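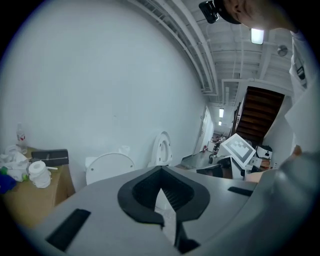 Notebook 3, p. 15

February, Samonte room, after lunch

Came in meaning to do nothing but clear the light wood table by the wall, and of course I stood looking at it for a good while first. It has got crowded again! The clear bottle with the red-and-white label can stay at the back where it is (I do like having it within reach), but the white crumpled pile in front of it needs sorting and the flat black thing should go on a shelf. Same for the white roll, which I keep moving from one end to the other and back.

The two white toilets can stay along the wall for now. Gullberg would like them a little farther from the table, and I'm inclined to agree, but let's wait for the Onport floor plan before anyone strains their back over it. Lids down when you leave, please.

Wall has faint smudges. Try a damp cloth before we talk about paint.

Still to order from Nelgate: bin liners, item 3936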